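Workplace Equipment Review: The Stamanus Bin-Picking Package at the Sturndale Kitting Department

Prepared by Assunta D'Amico, Office of Workplace Practice

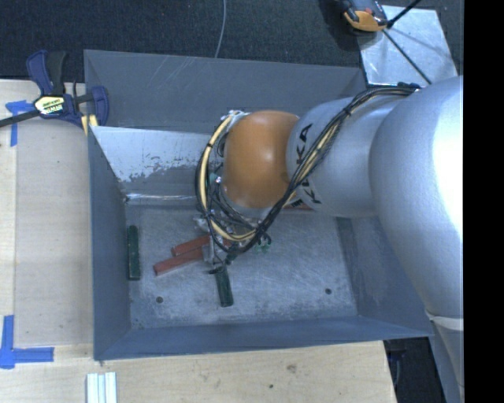 The Sturndale kitting department supplies sorted parts to three assembly lines. Until last year all of this work was done by hand, by staff who stood at a bench for most of a shift and moved small blocks and fittings from bulk bins into trays. The Stamanus package was purchased to take over the first step, the removal of single pieces from a mixed bin. This review covers 12 weeks of use and considers both the equipment and its effect on the people assigned to it.

The package consists of picking software, a gripper, a cable set and an operator screen. It is sold without an arm. Sturndale fitted it to a KUKA arm the site already owned, and the supplier, Urrego, gave adequate help with the connection. Installation took seven working days. The manual is clear on wiring and weak on daily care, and two sections refer to menus that are no longer in the software.

Performance on rigid parts of regular shape was good. On the best shift of the review period the cell completed 1546 picks, against a planning target of 2000. The department does not regard the shortfall as serious, as the target was taken from sales material and assumed a bin refilled without pause. Results were weaker when only a few parts remained. Pieces lying close to a wall were often refused, and an operator had to move them toward the center before the cycle could continue. Buyers should include this task in their staffing plans.

Cable routing deserves attention. The lines serving the gripper travel on the outside of the arm and form a wide loop at the wrist. Operators were instructed to inspect the ties at the start of each shift. One tie was replaced during the review. An internal route would be preferable, although Urrego does not offer one at present.

The effect on staff was mixed. Reports of sore wrists and shoulders fell among those who rotated through the cell. Eliécer Mosquera, who has worked in kitting for many years, stated in his interview that he ends the day less tired but finds the waiting harder than the lifting. Several of his coworkers made the same point. Watching for a stopped cycle calls for steady attention and gives little in return, and the original schedule placed one person at the screen for a full shift. From September, turns at the screen were limited to two hours.

No positions were removed. Two were rewritten, with a higher pay grade and formal training in fault recovery. The training offered by Urrego was too short for employees with no background in controls, and shift lead Teófilo Muñoz prepared a second course on site. Its cost should be counted as part of the purchase.

Compared with the Priko unit tested earlier at the same bench, the Stamanus package is slower to set up and easier to correct after a fault. The department recommends it for rigid parts in shallow bins. It does not recommend it for flexible parts, or for any site that cannot release staff for training.

Reader Comments (3)

Nilton Londoño
We run the same package on the night shift and see the same trouble near the walls. Did you try a bin with more slope on the sides? Ours helped a little.

Costel Mujić
The two-hour limit should be in the supplier's manual. We had to argue for it at our plant.

Assunta D'Amico
Mr. Londoño, a different bin was outside the terms of this review. Please send your dimensions to the office and I will pass them on to the department.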